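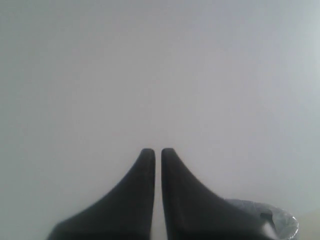 손목 카메라로 본 그리퍼. 두 손가락이 거의 닫혀 있고 오른쪽 아래에 투명 용기의 테두리가 보인다.

최종 수정: 6월

트렌돈(Trendon)의 시연 수집 담당 엔지니어 시마다 겐지는 원격 조작과 직접 교시를 같은 작업에 번갈아 쓴다. 작업은 작은 부품을 집어 투명 용기에 넣는 것이다. 인터뷰는 오전에 그의 작업대 옆에서 진행했고, 후반부에는 학습 파이프라인을 맡은 보르그힐 룬데가 합류했다.

시마다는 두 방식의 차이를 힘 정보에서 찾는다. "직접 교시에서는 팔을 손으로 잡고 움직이니까 접촉이 손에 바로 느껴집니다. 원격 조작은 리더 암을 거치기 때문에 우리 장비에서는 반력이 오지 않습니다. 조작자는 영상만 보고 판단해야 합니다." 대신 직접 교시에서는 사람의 손과 팔뚝이 외부 카메라에 찍힌다. 실행 단계에는 없는 물체가 학습 영상에 들어가는 셈이어서, 그는 직접 교시 데이터를 궤적 초기화에만 쓰고 영상 정책 학습에는 원격 조작 데이터를 쓴다.

손목 카메라의 위치를 정하는 데는 시간이 걸렸다. 처음에는 손가락 끝만 화면에 걸리도록 달았는데, 정책이 그리퍼의 개폐 상태를 영상에서 읽지 못했다. 현재는 손가락이 화면 하단 중앙에 크게 들어온다. "손가락 사이 간격이 화면에 항상 남아 있어야 합니다. 관절 값으로도 개폐량은 알 수 있지만, 영상과 관절 값의 시간 차가 있으면 두 정보가 어긋납니다. 간격이 보이면 나중에 동기 오류를 찾기가 쉽습니다."

투명 용기는 일부러 골랐다고 했다. 불투명 용기로 모은 데이터에서는 정책이 용기의 색 덩어리를 따라갔고, 용기를 바꾸면 성능이 떨어졌다. 투명 용기는 테두리의 반사광 말고는 단서가 적다. "벽면에 검은 손가락이 비치면 안에 물건이 있는 것과 구분이 안 될 때가 있습니다. 사람도 정지 화면 한 장으로는 헷갈립니다. 그래서 성공 판정은 손목 영상으로 하지 않고 저울 값으로 합니다."

시연 한 세트는 100회다. 시마다에 따르면 그중 19회가 지난 세트에서 제외됐다. 가장 흔한 사유는 조작자의 망설임이었다. 용기 위에서 멈춘 채 위치를 고치는 구간이 길면 정책도 같은 자리에서 멈춘다. 그는 정지 구간을 잘라 붙이는 방법을 시험했으나 속도가 불연속이 되어 그만두었다. 지금은 정지가 2초를 넘은 시연을 통째로 버린다.

룬데는 이 기준에 전부 동의하지는 않는다. "망설인 뒤에 위치를 고쳐서 성공한 시연에는 복구 동작이 들어 있습니다. 그걸 다 버리면 정책은 어긋난 상태에서 돌아오는 법을 배우지 못합니다." 그는 제외된 시연을 따로 보관하고, 수정 동작이 시작되는 시점에 표시를 달아 별도의 학습 묶음을 만들고 있다. 결과가 나왔느냐는 질문에는 아직 비교할 만한 양이 아니라고 답했다.

조작자 교육에 관해 시마다는 속도 이야기를 먼저 꺼냈다. 숙련자는 접근과 하강을 한 동작으로 이어 버리는데, 카메라 주기가 낮으면 그 사이 화면이 흐려진다. 그는 접근 높이에서 속도를 줄이되 완전히 멈추지는 말라고 가르친다. 손가락은 접근 전에 거의 닫았다가 물체 위에서 필요한 만큼만 연다. 항상 최대로 벌리던 초기 방식은 옆 물체를 건드리는 일이 잦았다.

조명도 조건에 포함된다. 배경은 밝은 무채색으로 통일했고, 한쪽이 조금 더 밝은 정도의 차이는 보정하지 않는다. 룬데는 이를 두고 "균일한 조명에서만 모은 데이터는 창가로 옮기는 순간 쓸모가 줄어듭니다"라고 설명했다. 다만 용기 테두리의 반사가 포화되는 경우에는 노출을 낮추고 다시 찍는다.

다음 작업은 두 팔을 쓰는 뚜껑 닫기다. 시마다는 리더 암에 반력 장치를 붙이는 안을 검토하고 있으며, 지연이 늘어나는 문제를 먼저 측정하겠다고 했다. 직접 교시는 이 작업에 쓰지 않을 계획이다. 한 사람이 두 팔을 동시에 잡고 움직이면 자세가 몸의 폭에 묶인다는 것이 그의 설명이다.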